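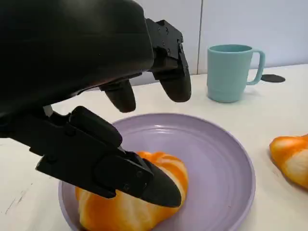 How does the robot learn a task from a person?
An operator moves the robot's arms and hands by remote control through the whole task while the system records the joint positions and the camera views. A model is then trained on many of these recordings and tried on the same task with the operator's hands off the controls.

Progress report to the Echevarría fund, November
Project: Ziltosico, two-handed table tasks taught by demonstration
Prepared by Frida Hviid, project lead, Vesurberg site

Work in this period

We finished the first full round of demonstrations for the table-setting group of tasks. The total now stands at 742 accepted recordings. Iker Salcedo and Jérémie Maillard did most of the operating, and Nicanor Pastor checked the recordings before they went into the training set.

The tasks in this round use a plate, a mug and striped buns. The buns were chosen as the main object in place of the blocks we used in the spring. They are round and wide, so the operator has to decide where the thumb goes before closing the other fingers. With the blocks, nearly any grip worked and the model learned little about finger placement. 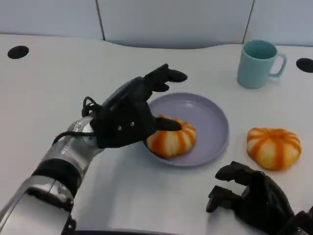
Operators were also asked to slow down at the point of contact. In the early recordings both of them closed the hand in one quick motion, and the model copied this and pushed objects away before it had a grip on them. Ottó Dobos wrote a short guide with a fixed order: bring the hand over the plate, set the thumb, close the fingers, pause, lift. Recordings made after the guide was issued are longer, but fewer are rejected.

Rejected recordings are kept in a separate folder with a reason code. The most common code is still "operator correction," meaning the operator missed, backed off and tried again. We are discussing whether some of these should go back into the set, as they show the model how to recover from a miss. Nicanor has marked around 200 that might be useful.

Problems

The delay between the operator's glove and the robot's hand got worse after the software update and cost us most of one week. The cause was a setting in the network switch, now fixed. Thumb calibration also drifts over a long session. Operators now recalibrate at the start of every session and again after lunch.

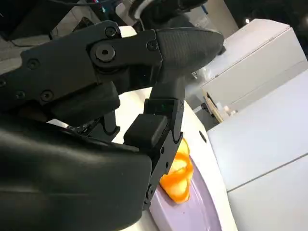
The wrist cameras have been remounted with stiffer brackets. Before this, the view shifted slightly each time a hand was serviced, and recordings from before and after did not line up well. Recordings made with the old brackets are tagged so they can be left out if needed.

Next period

We plan to train four versions of the model on the present set and compare them on the same list of trials. Ottó will run the trials at Sistevcombe so that the people who gave the demonstrations are not the ones scoring the results. We also plan to bring in three new operators, each starting with a practice day that is not recorded.

Spending is in line with the budget. We ask to move the unused travel money to spare finger parts. A parts list and the quote are attached to the financial section.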